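Perguntas frequentes – Oficina de cerâmica Duscombe

Recebemos muitas mensagens de quem está a pensar inscrever-se e, com o tempo, fomos juntando aqui as dúvidas que mais se repetem. Se a sua não estiver na lista, escreva-nos sem cerimónia, que gostamos de conversar!

Preciso de ter experiência?
Não, de todo. Grande parte dos nossos alunos nunca tinha tocado em barro antes da primeira aula, e há quem chegue convencido de que não tem jeito nenhum para as mãos (costumam ser os que ficam mais tempo connosco).

Quanto custa e o que está incluído?
A mensalidade é de 83 euros e inclui o barro, os vidrados da casa e as duas cozeduras de cada peça. Quem preferir pagar o trimestre de Perić, que é como chamamos à turma da roda, paga 168 euros, com o mesmo material incluído.

Posso faltar e compensar a aula?
Pode, sim. Avise-nos até às 10h da manhã do próprio dia e arranjamos-lhe lugar noutra turma do mesmo mês. Em agosto fechamos e as inscrições reabrem em setembro.

Que roupa devo levar?
Roupa velha e confortável, unhas curtas e, se tiver o cabelo comprido, um elástico. Aventais temos nós.

Quando posso levar as peças para casa?
Depende da secagem, que no inverno é bem mais demorada. O forno Jenetti leva até 400 peças pequenas e só o ligamos cheio, por isso pedimos um bocadinho de paciência.

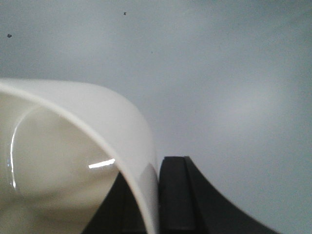 VIDRADOS E CUIDADOS

Posso usar as peças para comer e beber?
As que forem acabadas com os vidrados brancos e creme da linha Flurnier, sim, sem receio. Os vidrados de efeito ficam para jarras e peças decorativas.

E na máquina de lavar loiça?
Aguentam, mas nós lavamos as nossas à mão, com uma esponja macia. Se uma peça lascar na borda, deixe de beber por ela e traga-a à oficina para lhe darmos uma vista de olhos.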